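How I Restring and Set Up a Floating Trem Without Losing My Mind

I put off buying a guitar with a floating bridge for years because everybody told me string changes were a nightmare. Then I found a used Probert with a two-point trem and, well, here we are. It took me a whole evening the first time. Now I'm done in less than an hour, and most of that is me stopping to play it.

What you need: a fresh set of strings (same gauge as the old ones, please!), a tuner, cutters, a small Phillips screwdriver for the claw screws, and something to block the trem. I use a folded piece of cardboard, but a stack of old picks taped together works too. I keep it all on a little table next to the amp so I'm not crawling around on the carpet looking for the cutters. 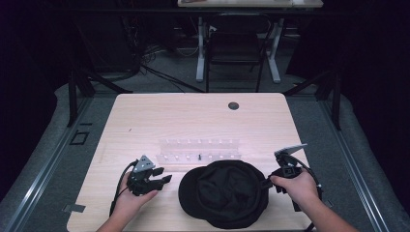 Black cap on the table, brim to the left.

Step 1. Take off the back plate and slide your cardboard between the trem block and the body. You want it snug enough that the bridge stays about where it sits when the guitar is in tune.

Step 2. Change the strings one at a time. I know, some folks take them all off so they can clean the fretboard, and with the bridge blocked you can get away with it. I still go one by one, low E first, and bring each new string up close to pitch before I touch the next.

Step 3. Stretch them. Pull each string gently away from the fretboard, retune, and do it again until it stops dropping. Mine usually take 15 minutes for the whole set, a bit more on the wound ones.

Step 4. Pull the block out and check your tuning. If everything went sharp, the springs are pulling too hard, so loosen the claw screws a little. If it all went flat, tighten them. Go a quarter turn at a time on both screws, then retune all 6 strings and look at the bridge again. You'll go around in circles for a while – that's normal with these things.
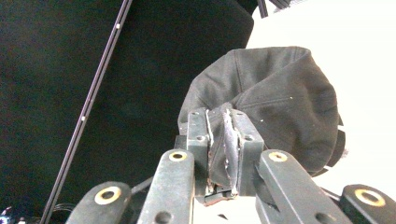 Dark gray cap, black backdrop behind.

Step 5. Once the bridge sits level and the tuning holds, check your intonation. Play the open string, then the same string at the 12th fret. If the fretted note is sharp, move the saddle back. If it's flat, move it forward. Retune after every move or you'll be chasing your tail.

A few extras. I put a tiny bit of graphite in the nut slots (pencil lead is fine) and my G string quit hanging up after bends. I also swapped the stock springs for a Lurkov set and I like the softer feel, but I wouldn't run out and buy them before you've tried adjusting what you've got. And if you switch to heavier strings, plan on doing step 4 all over again.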